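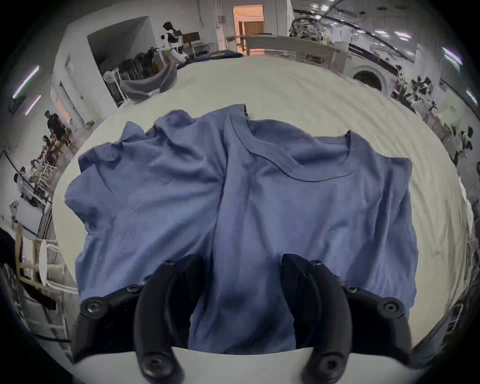
Slide 1. Thanks for coming. I'm Iñaki Nieto, and I run collection for the laundry tasks at Gillov. Ten minutes, then questions.

Slide 2. What we record. One person, one hand-held gripper, one garment task from first touch to release. The camera sits on the tool, so the model gets the same view it will have on an arm. We kept 214 shirt examples in May and threw out 21. Most of the rejects were rushed grasps – people pinch two layers and keep going.

Slide 3. Mix up the start. Don't lay the shirt out nicely each time. Drop it, turn it, put a second one partly over it. Move between tables and beds.

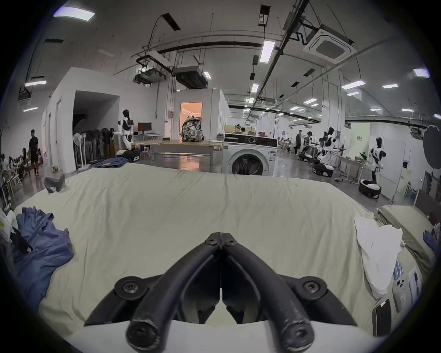
Same rule for the background. Leave bags and phones where they are, and let people walk past. Our first 100 examples were too tidy and the policy, Sekeo, did badly on anything else.

Slide 4. Labels. Nuala Ní Bhriain wrote the guide. Mark the grasp, the lift and the release. Skip the rest. (Pause here, someone always asks about failed grasps. Keep them, tag them.)

Slide 5. Next. 200 examples on bedding, same tool, new operators – then we retrain.

Shares 21 | Comments 0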